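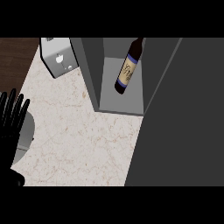 Mathias

Reference > Automation > Standards and practice > Simulated household trials

Simulated household trials are tests in which a robot's control software is run in a computer-rendered home, usually a kitchen, before or in place of tests on physical equipment. Rules for reporting them exist, but they are voluntary, unevenly followed and in several places too loose to settle the questions they were written for.

A typical trial places a gripper near a counter stocked with everyday goods. A wine bottle lying on its side in an open shelf is a common sort of target: dark glass is hard to pick out against gray walls, and the bottle must be approached at an angle. Reports often give only a success rate for such a task. What counted as success may be left unsaid. Lifting the bottle, standing it upright and setting it on the counter are three different results, and a single percentage can hide which one was scored.

The Bultik guideline

The most widely copied set of rules is the Bultik guideline, first issued in October and revised on 31 January 2026. It asks for at least 200 runs per task, with starting positions fixed in advance and published. It also asks authors to report every failed run, including those in which the simulator itself misbehaved. Supporters say this ended the habit of quoting the best batch. The evidence for that claim is thin. A survey by the Trurkeo test center looked at 116 published trials and found that 12 met every clause.

Criticism

The main objection concerns contact. Rendered marble can look convincing, veins and all, while the friction assigned to it is a guess. The guideline requires that friction values be listed, but does not require anyone to measure them. A trial may therefore comply in full and still say little about a real countertop.

A second objection concerns variety. Prornonex, a supplier of virtual kitchens, offers about 1,000 layouts, many of which differ only in finish or cabinet color. Counting these as separate environments is allowed under the present wording. Critics regard the practice as padding.

Safety claims are weaker still. No clause covers breakage, spills or a person reaching into the work area, yet trial results are regularly cited in sales material as proof that a machine is fit for the home.

Recommended practice

Cautious laboratories define success in writing before the first run, keep camera views that show both hand and target, and repeat a share of the runs on hardware. Where the two sets of results disagree, the physical ones should be reported first. The guideline only encourages this last step.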